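4. Setting up the overhead view in simulation

Orkis needs a top view of the work surface before the planner will accept pick targets. The steps below assume that the Esen controller is already running and that you have loaded the turntable cell from the scene library. If you have not done so, go back to section 3.

1. Open the Views panel and choose Add view, then Overhead.

2. Set the image size. The default is fine for planning. If you are going to train a detector on the output, use the larger setting.

3. Lock the view to the world and not to the arm base. A view locked to the base turns with the first joint and the saved targets will be wrong.

4. Press Render once and check the result. The slab sits at an angle to the image, with the grey panel and the round dish near the middle, and the arm comes in from the bottom right with its black gripper close to the rim.

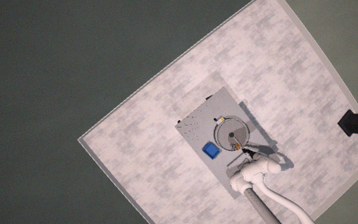

5. Turn on Shadows. Leave them on for all perception tests. The right half of the dish interior falls in shade, and a colour threshold set with shadows off will miss parts there.

6. Draw the search region. Keep it inside the rim of the dish. The blue tray has its own region and must not overlap this one.

7. Run Segment. The small orange item should come back as one mask. If it comes back as several, raise the merge distance to 30 and run it again.

8. Set the approach clearance to 40 mm and press Plan.

Caution: The planner treats the thin rod across the rim as an obstacle only if Fine geometry is ticked. Tick it before you send any path to a real arm.

Note: Planning stops after 104 failed attempts and writes the reason to the log. The usual cause is a clearance that is too large for the dish.

Note: Views saved before June 3, 2021 use the old axis order. Open each one and save it again.

4.1 Saving the view

Choose Save as and give the view a short name without spaces. The file goes in the project folder, next to the scene.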